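Aus dem Rundbrief der Hausgemeinschaft Zostau
2 Jun 2020

Gemeinschaftsküche: Was auf dem Tisch bleibt und was nicht

Seit Januar nutzen 31 Haushalte die Gemeinschaftsküche im Erdgeschoss. Der Andrang am frühen Abend ist größer geworden, und damit auch die Menge an Dingen, die nach dem Essen auf dem weißen Tisch stehen bleiben. In der letzten Hausversammlung wurde beschlossen, die Regeln für das Abräumen neu zu fassen. Sie gelten ab sofort und hängen auch an der Innenseite der Küchentür.

Der Grundsatz ist einfach: Wer zuletzt isst, räumt den Tisch frei. Geschirr kommt in die Spüle oder gleich in den Schrank, Lebensmittel kommen zurück ins Fach, Soßen in die Kühlschranktür. Flaschen werden stehend abgestellt. Auf den Tisch gelegt, rollen sie leicht, und ein undichter Deckel fällt dann erst auf, wenn der Inhalt unter den Tellern klebt. Das gilt für Ketchup ebenso wie für Öl und Essig. 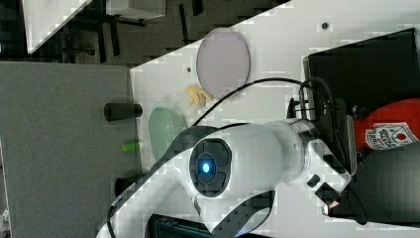
Teller und Tassen

Die flachen Teller stehen künftig im linken Schrank, unteres Brett. Der Stapel soll nicht höher als acht Teller werden, darüber klemmt die Tür. Was nicht mehr hineinpasst, kommt ein Brett höher. Tassen und Becher stehen rechts daneben, Schalen im Unterschrank neben dem Herd.

Eigenes Geschirr darf mitgebracht werden, muss aber nach dem Essen wieder mit in die Wohnung. In der Küche hat sich inzwischen einiges angesammelt, das in keinem Inventar steht. Stücke, die ohne Namen im Schrank stehen, kommen in die Kiste im Flur und bleiben dort zwei Wochen. Danach gehen sie in den Bestand der Küche über oder werden an das Sozialkaufhaus Yilma abgegeben.

Neu angeschafft wurden ein Abtropfgitter und zwei Kisten für die Soßen. Der Einkauf bei Gekton hat zusammen 449 Euro gekostet, darin enthalten ist auch der Ersatz für den defekten Wasserkocher. Die Rechnung kann im Büro eingesehen werden. Eine Umlage ist nicht vorgesehen, der Betrag wird aus der Hauskasse bezahlt.

Obst und Reste

Obst, das allen gehört, liegt in einer Schale. Einzelne Früchte neben Tellern und Tassen werden erfahrungsgemäß übersehen und beim Wischen nur hin und her geschoben. Angeschnittenes Obst gehört abgedeckt in den Kühlschrank, auch eine halbe Orange. Bananen bleiben draußen, aber getrennt vom übrigen Obst — sie lassen es sonst schneller reifen.

Das Spielzeug aus der Kinderecke bleibt in der Kinderecke. Wenn beim Spielen etwas auf dem Tisch landet, wird es vor dem Essen zurückgebracht. Kleine Teile, die sich beim Abräumen finden, kommen in das Glas auf der Fensterbank.

Abgewischt wird der Tisch nach jeder Benutzung mit warmem Wasser und etwas Spülmittel. Scheuermilch bitte nicht verwenden, sie macht die Oberfläche stumpf. Der Reiniger von Judeo, der unter der Spüle steht, ist für den Herd gedacht. 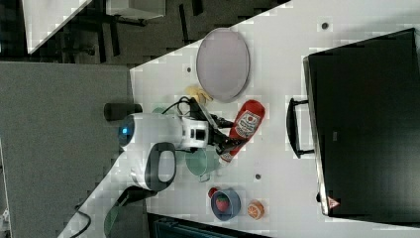
Yilma hat angemerkt, dass eine einzige Obstschale für alle nicht reicht und dass der Inhalt an manchen Tagen schon mittags über den Rand steht. Gewünscht wird eine zweite, flachere Schale für weiches Obst wie Erdbeeren und Tomaten, das unter den Orangen leicht Druckstellen bekommt. Der Vorschlag wurde aufgenommen. Bis zur nächsten Versammlung kann dafür eine der großen Schalen aus dem Unterschrank benutzt werden.

Offen ist noch die Frage, wer die Soßen nachkauft. Bisher geschah das ohne Absprache, und im Kühlschrank standen zeitweise mehrere angebrochene Flaschen der gleichen Sorte. Im Flur hängt deshalb eine Liste. Wer eine Flasche leert, trägt sie ein, und wer Nachschub mitbringt, streicht den Eintrag wieder. Quittungen bitte mit Datum in den Umschlag daneben legen, über acht Euro nur nach Rücksprache mit dem Büro.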